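Public Safety | Jobs & Notices

Print this page | E-mail this page

Police Department Seeks Property and Evidence Clerk

PLUTWOOD – The Plutwood Police Department is taking applications for one full-time Property and Evidence Clerk. This is a civilian position. The clerk works out of the Zavedeck Street station and reports to the support services sergeant.

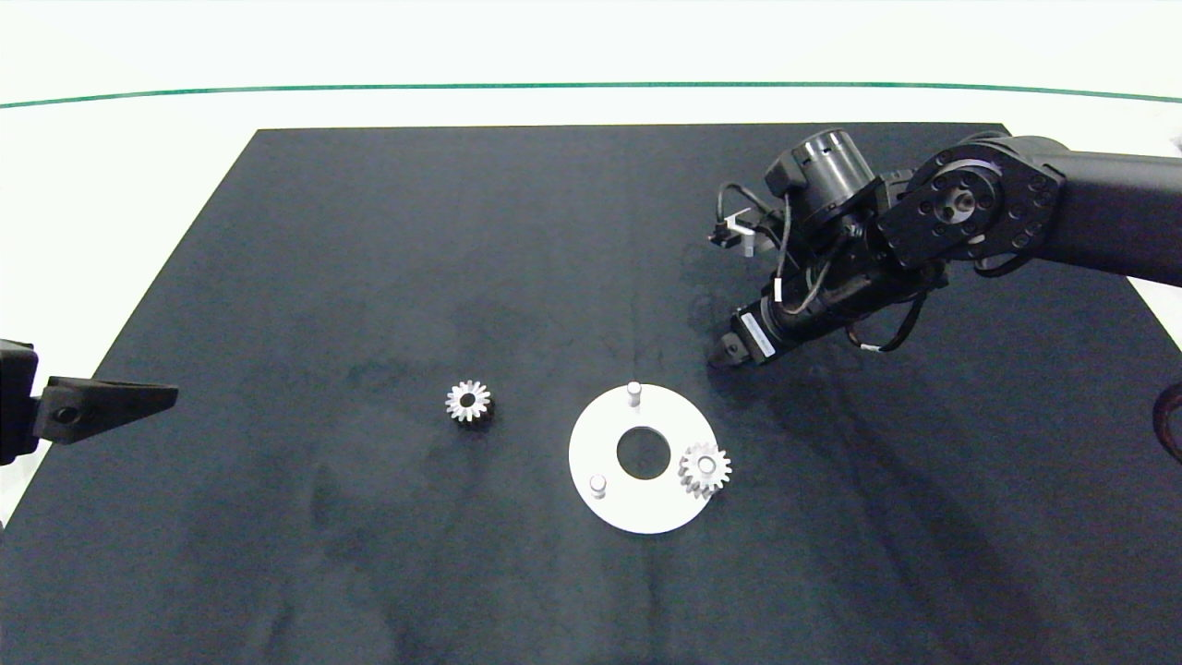
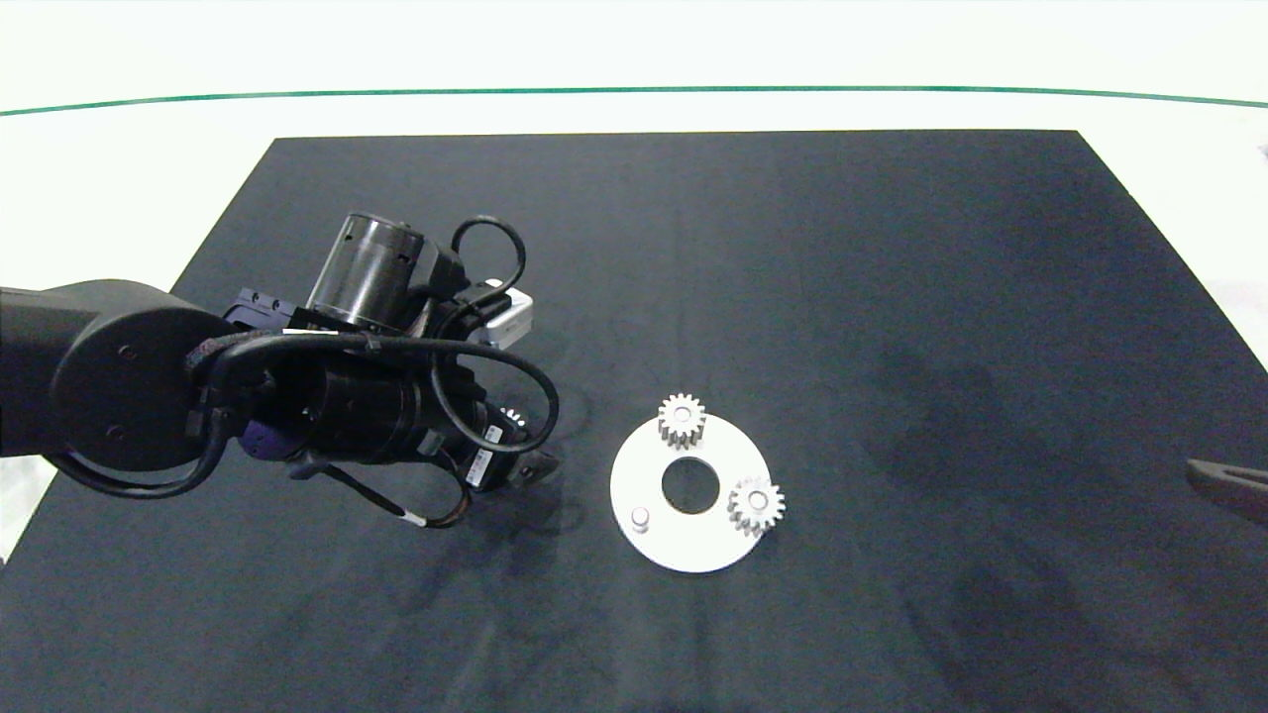
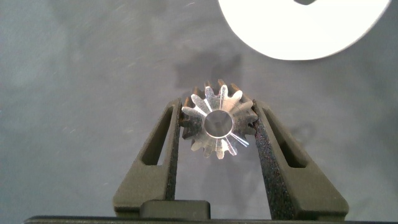
About the job

The clerk takes in, labels, stores and releases everything officers bring to the property room. That includes evidence from criminal cases, found property, items held for safekeeping and items waiting to be destroyed under a court order. On a normal shift the clerk will log what the night officers left in the temporary lockers, answer calls from people asking about their belongings, pull items for court and work on the backlog of closed cases.

The backlog is a large part of the job right now. The department moved into its current station from the old Laskowska Avenue building, and 81 boxes of older found property still have to be checked against paper cards and entered in the computer system. The new clerk should expect to spend part of every week on this until it is done.

Found property is mostly bicycles, phones, wallets, keys and tools. The clerk tries to reach the owner by phone or letter, and must write down each attempt. Unclaimed items are handled as the city code requires.

Duties

- Check each item against the officer's report and send back any package that is not sealed or labeled correctly.
- Enter items in the records system before the end of the shift.
- Keep the chain of custody record complete for every item that leaves the room or comes back.
- Drive evidence to the county lab in Prusedach and bring back finished work. The trip is 37 miles each way and is usually made twice a month.
- Meet owners at the front counter by appointment, check identification and get a signature.
- Help with the yearly inventory and with unannounced audits.
- Testify in court when called.

Firearms, cash and narcotics are kept in separate locked areas and need two people present whenever they are handled. The second person will be a sworn officer or the records supervisor.

Requirements

Applicants must be at least 21 and have a high school diploma or GED. A valid driver's license is required by the start date. You must be able to lift 50 pounds, climb a stepladder and stand for long periods. Some items smell bad or are unpleasant to look at, and applicants should think about that before applying.

Experience in a stockroom, warehouse, pharmacy, records office or court is useful but not required. Careful typing matters more than fast typing. All applicants must pass a background check, a drug screen and an interview with the department. A past arrest does not automatically rule you out – leaving it off the application does.

Hours and pay

The shift runs from 7:30 a.m. to 4 p.m. on weekdays, with a half-hour unpaid lunch. There is no regular weekend work. The clerk may be called in after hours for a major case, and this is paid at the overtime rate with a two-hour minimum.

Starting pay is $22.16 an hour. The city offers health and dental coverage after the first full month, paid holidays, and a retirement plan. The probation period is one year. Uniform shirts and work gloves are supplied.

Training

The first 16 shifts are spent alongside the current clerk, who is retiring in May. After that the new clerk will attend a property room course out of town. The city pays the fee, the hotel and mileage.

How to apply

Pick up an application at the front counter of the station, 33 Zavedeck Street, between 8 a.m. and 4 p.m. on weekdays, or ask for one by mail. Return it in person or by mail with a copy of your driver's license and the names of three people who have supervised your work. Resumes are welcome but will not be accepted in place of the application form.

Applicants who meet the requirements will be asked to take a short written test. It covers filing, reading a police report and copying serial numbers correctly. The test takes less than an hour and there is nothing to study beforehand. Interviews will be held at the station after the tests are scored.

The position stays open until filled. People who applied for the dispatcher opening last year need to fill out a new form – the old ones were not kept on file.

The City of Plutwood is an equal opportunity employer. Applicants who need an accommodation for the test or the interview should tell the front counter when they turn in the form.

Print this page | E-mail this page

More in Public Safety

Crossing guards needed for two Plutwood schools
Laskowska Avenue station building to be sold
Bicycle auction moved to city garage
Prusedach dispatch center adds overnight shift
How to claim lost or stolen property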